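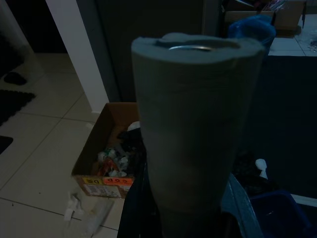
Chapter 12
Grip Loss and Held Loads in Two-Arm Cleanup Work

Reading time: 12 min | 2 comments | 347 shares

Search this book Go

12.1 The Prudby stall

A gripper that stops is easy to diagnose. A gripper that keeps reporting a good hold after the load has shifted is harder, and most of this chapter concerns that second case. The running example is a fault logged at the Prudby test flat in February as event 2971. A two-arm machine running the Urkus controller was assigned a floor task: collect litter from a mat with a dustpan in one gripper and a long-handled tool in the other.

At the time of the fault the right gripper reported a stable hold on the dustpan handle. The left gripper reported the same for the pole. Both readings were within limits. The left wrist then turned 12 degrees past its commanded angle, the far end of the pole met the floor, and the arm continued to push for 347 milliseconds before the torque limit tripped. The controller then did what it had been told to do on a torque trip -- it opened both grippers.

The release is the safety matter. Dropping a dustpan at floor level does little harm. Dropping a pole from a raised arm may injure a person standing within its length. A stop rule written for empty grippers had been carried over to loaded ones without review.

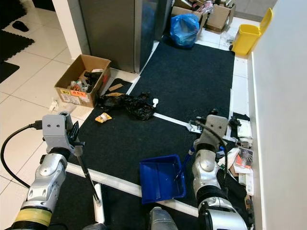 Rawan Semaan objects that the release rule should not take the whole blame, as a hold-on-trip rule can trap a hand between the tool and the floor. Her point is taken up in Section 12.4, where the two rules are compared.

12.2 Terms

Held load: any object whose weight or contact force passes through the fingers.

Slip: motion of a held load relative to the fingers.

False hold: a hold signal that remains true during slip. The Skemis finger pad used at Prudby measures pressure only, and pressure alone cannot rule out a false hold. A long tool makes matters worse -- a small rotation at the fingers becomes a large displacement at the tip.

Section 12.3 derives the tip error for a rigid pole held at one end.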